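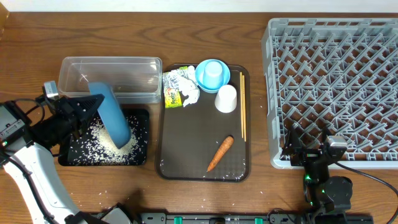 Rhea Macapagal asked whether a scoop saves any rice at all, given that the grains end up on the table either way. She would sooner see people pour straight from the bag.

Sunil Pathirana replied that pouring was tried at Paewai and was worse. He could not say by how much. Rhea asked that this be minuted.

Shared kitchen, notes of 16 July 2019
Present: Moushumi Karunaratne (chair), Rhea Macapagal, Sunil Pathirana, Karthik Bandara (notes). Seung-woo Woo sent apologies.

1. Rice. See above. Scoop stays until September. Loose grains to be wiped up before trays are stacked. Moushumi doubted a rule would change anything, as we already have one.

2. Trays. Snack wrappers are being left on the brown serving tray with the bowls and cups. Karthik proposed a sign. Rhea pointed out that the last sign is still up and still ignored. No sign.

3. Dish rack. Sunil wants a second gray rack, quoted by Plandico at $198, or $191 if we collect. Moushumi asked why we need another when cups are left upside down on the tray with the rack right next to it. Sunil said people don't like the prongs. Not agreed. He may bring it back with a cheaper quote.

4. Vegetables. Carrots go in the fridge or to the cutting board, and stay off the serving tray. Agreed, though Rhea expects to be discussing carrots again.

5. Chopsticks. Seung-woo's note claims roughly 15 pairs have gone missing since the move. Nobody present had seen a list from before the move. Held over until he can attend.

Action: Karthik to ask Paewai what they use for rice now.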